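From: Marthinus Ntuli
To: tematance-tenants
Date: 8 Apr 2020
Subject: Re: Re: The composting question, again

Zhenhua Jiang wrote:

> I have read the whole thread and I still can't tell what we agreed on
> in July. Was it one bin per floor or one per kitchen? Also, who is
> paying for the liners? My team has been buying them out of the coffee
> money and the coffee is getting worse.

Zhenhua, we agreed on nothing in July. I went back through the archive, and what happened is that four people said "sounds good" to four different proposals and then it got hot and everyone went on vacation.

As best I can reconstruct it, proposal one was a bin per kitchen, emptied daily. Proposal two was a bin per floor, emptied when someone complained. Proposal three was Wichai's worm box, which had strong support until the word "worm" reached the second floor. Proposal four was to do whatever Rebelo does next door, and I still don't know what that is. Their lobby smells fine.

The hauler wants 2000 for the year if we give them clean food scraps, and 2433 if they have to pick forks out of it. I'm fairly sure we are a fork building. The lease says waste sorting is "the shared duty of the occupants," a phrase written by somebody who has never shared anything with occupants.
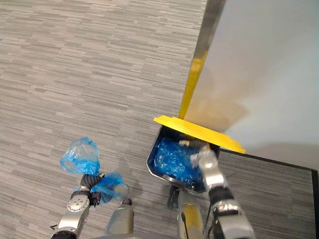 Wanpen Phetsri wrote to me off list that I have left out the smell problem, and that no plan will last past the first warm week unless the scraps go out every evening. Dakon tried twice a week and had fruit flies in the ceiling lights until fall. She would take the daily pickup even if it means a rota.

Fine, she's right about the flies. But we had a rota for the dishwasher. It is still taped to the cabinet and it has Jirayu down for eight weeks in a row, including two after he moved to Halter.

So, a vote. Reply to the list with A for every kitchen, daily, or B for every floor, daily. There is no C. If you feel a C coming on, please write it down somewhere safe and send it to Wichai, who likes getting mail.

On liners: the paper ones leak and the green ones cost more than the food that goes in them. I'd put them on the shared supplies bill and give Zhenhua's team their coffee back.

Tea bags are a separate thread. Please don't start it in this one.

Marthinus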